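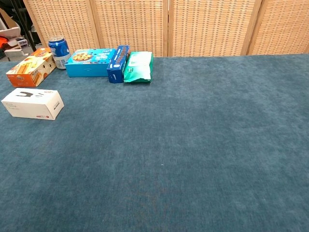 The corner stall, with a blue can at the back and the orange box on its side.

Setting up a pretend shop on a table

I love this one! It takes 30 minutes, costs next to nothing and keeps my two busy until tea.

Start with the cloth. Ours is a dark teal, carpet-like fabric (a bit fuzzy, so packets don't slide about) and it goes right over the tabletop. Smooth it from the middle outwards.

Next, stand a folding screen behind. A woven one looks lovely and makes it feel like a proper market stall straight away.

Now the stock. Keep it along the back and put the tallest things in first – a drinks can is brilliant for height – then lean or lay boxes in front. Bright orange really sings against the teal! Leave the front of the table clear for the customers' shopping.

Make price tags from folded card and let the children choose the numbers. Uriel once charged me 2,000 pounds for biscuits.

Swap the shopkeeper every few sales, and save your empty boxes for next time.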